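The Vilden subscription should be judged on its hand

Vilden now leases its humanoid as a service: robot, spare parts, remote support and a swap-out hand, on a four-month minimum term. Most buyers I hear from compare walking speed and battery life. I think they are reading the wrong page of the data sheet.

Herkgate sells a similar package with a simple two-jaw gripper. It is cheaper to maintain and, for boxes, good enough. Vilden asks customers to pay for fingers, and fingers only earn their keep low down and close in, where an arm has little room to turn. 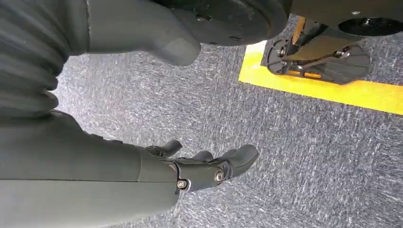 The contract covers up to 50 fingertip pads per term. It does not cover linkage wear, and that is my objection. Pads are cheap. Pivots are the part a customer cannot judge from a demo, and Radomir Petek of Odport, who services both makes, wants them listed separately - with a replacement interval in hours.
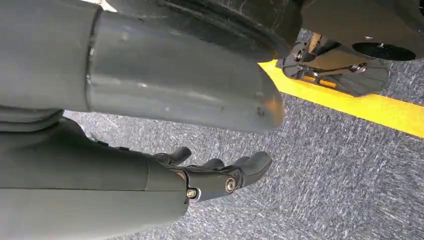
Fingers curled toward the carpet, with a silver pivot bolt at the knuckle.

Vilden promises revised terms in August. Until the linkage is included, I would lease the Herkgate for boxes and leave the hand to labs with their own technician.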